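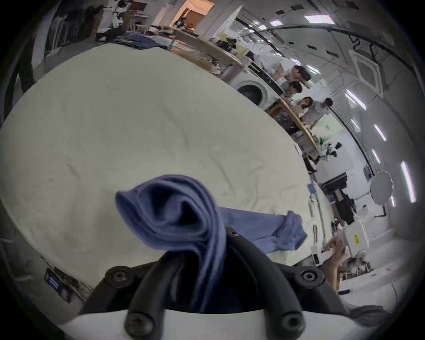 Workshop Tips > Grippers & Handhelds
3 min read

I've been swapping between two hand-held grippers for cloth work, the Grulter and the older Michailidis one, and I keep getting asked which to buy. So, my notes, with the little tricks that saved me some swearing!

Start with one cloth and stick with it

Don't test the first gripper on a dish towel and the second on a T-shirt (guilty). Pick one soft cloth and drop it from the same height every time. I go for the middle of the cloth first and leave the corners until I've got a feel for the jaws. The Grulter grabs a nice fat fold and hangs on to it. The Michailidis pinches less fabric, so it's better at corners and hems, but my wrist gets tired of it fast.

Check the screws before you blame the pads

I wasted a whole evening in April on slipping fabric and it was a loose bracket screw. Snug them up by hand with a hex key and stop there. Panagiotis Liapis over at Iltodport told me to put a dab of paint across each screw head so you can see if it has turned, and I do that on everything now, even my bike.

Try it on a bed as well as a table

A sheet over a mattress gives a little when you press into it, and a gripper that was lovely on a hard top can start scooping up the sheet too. Come in at a shallower angle and squeeze later than you think you should.

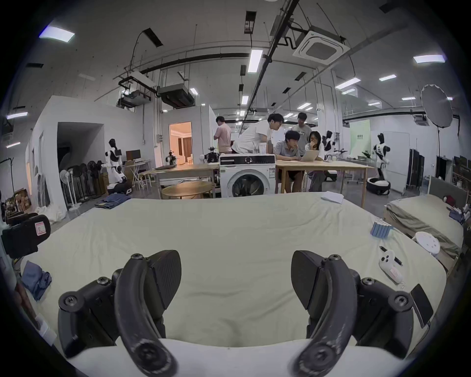 What I'd pay for

The Grulter was $389 and I got the Michailidis secondhand for $198. For laundry-type jobs I'd get the Grulter again. If you mostly pick up small stuff, save your money and put it toward spare pads (Flullwood does a pair for around $90, and they fit both).

Last updated: Jun 14, 2025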